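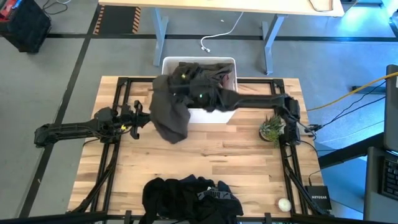

Sorting at the Nerninholm laundry: effects on staff

The Waltent trial moved the first sort of dark garments from a hand table to a two-arm cell. Over 4 weeks in May the log recorded 1,004 items. Staff kept the final check and spent more of each shift on folding and repairs. Radka Ionescu, shift lead, asked that break times stay fixed. 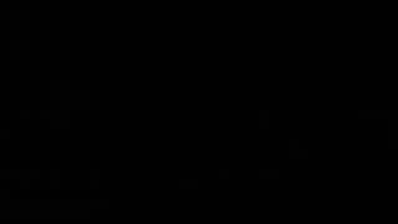
Limits of the study

Only one shift was observed. Pay grades were outside the scope, and training hours were not logged.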